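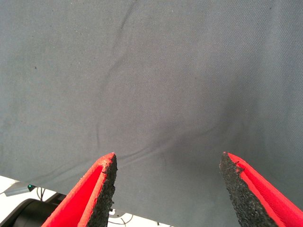

Graues Tuch mit feinem Köpergrat. Die lange Falte läuft schräg durch den Stoff.

Die Falte bleibt

Der Handel mit Heimtextilien hat ein neues Lieblingswort: selbstglättend. Es steht auf Banderolen, in Newslettern und seit Juli auch auf der Startseite des Anbieters Flirkitz, der seine Tücher in 16 Farbtönen führt, von denen fünf grau sind. Man nehme das Tuch aus der Packung, breite es aus, streiche einmal mit der Hand darüber, und der Stoff liege. So das Versprechen.

Wer je ein Tischtuch aus dem Schrank gezogen hat, darf da misstrauisch werden. Gewebe hat ein schlechtes Gewissen nie gekannt: Wo es wochenlang geknickt lag, dort knickt es wieder. Das gilt für Leinen mehr als für Mischgewebe und für Köper anders als für glatte Leinwandbindung. Beim Köper wandern die Bindungspunkte von Reihe zu Reihe um einen Faden weiter, daher der schräge Grat. Er macht den Stoff geschmeidig und lässt ihn schöner fallen. Dass er Knicke verschwinden lässt, behauptet vor allem, wer Köper verkauft.

Bei Vurex, der Konkurrenz, klingt es vorsichtiger. Dort heißt es »knitterarm«, ein Wort, das alles und nichts zusagt. Arm im Vergleich wozu? Die Pflegeanleitung empfiehlt dann doch das Bügeln von links, leicht feucht, auf mittlerer Stufe. Für 44 Euro darf man das Tuch also so behandeln wie jedes andere auch.

Dabei wäre gegen Falten wenig zu sagen, würde man sie nicht zum Makel erklären. Ein weicher Bogen im Stoff stört beim Essen niemanden, auf einer Kommode schon gar nicht. Grau ist allerdings eine undankbare Farbe für Nachlässige. Auf einem Muster verliert sich der Schatten einer Mulde, auf einfarbigem Schiefergrau steht er wie ein Fleck. Helle Fussel sieht man darauf ebenso wie dunkle Krümel – ausgerechnet der Ton, der als pflegeleicht gilt, verrät am meisten.
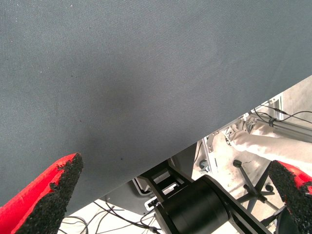 Schiefergrau mit gerader Kante. Die hellen Pünktchen fallen auf dem einfarbigen Gewebe auf.

Bleibt die Kante. An ihr lässt sich mehr ablesen als an jeder Banderole. Verläuft sie gerade, ist das ein gutes Zeichen, aber noch kein Beweis: Manche Ware ist schräg zugeschnitten und verzieht sich erst nach der vierten Wäsche. Im Laden hilft ein einfacher Griff. Man legt das Tuch auf die Hälfte und prüft, ob die Ecken sich treffen. Tun sie es nicht, hilft später auch kein Bügeleisen.

Die Marke Prelley wirbt inzwischen mit einem Spray, das Knicke »entspannt«. Vier Sprühstöße, fünf Minuten warten, glatt ziehen. Mit einer Sprühflasche voll Leitungswasser lohnt sich der Versuch zuerst. Danach über Nacht über eine breite Stange hängen, nicht über die Leine, die gleich den nächsten Knick hineindrückt.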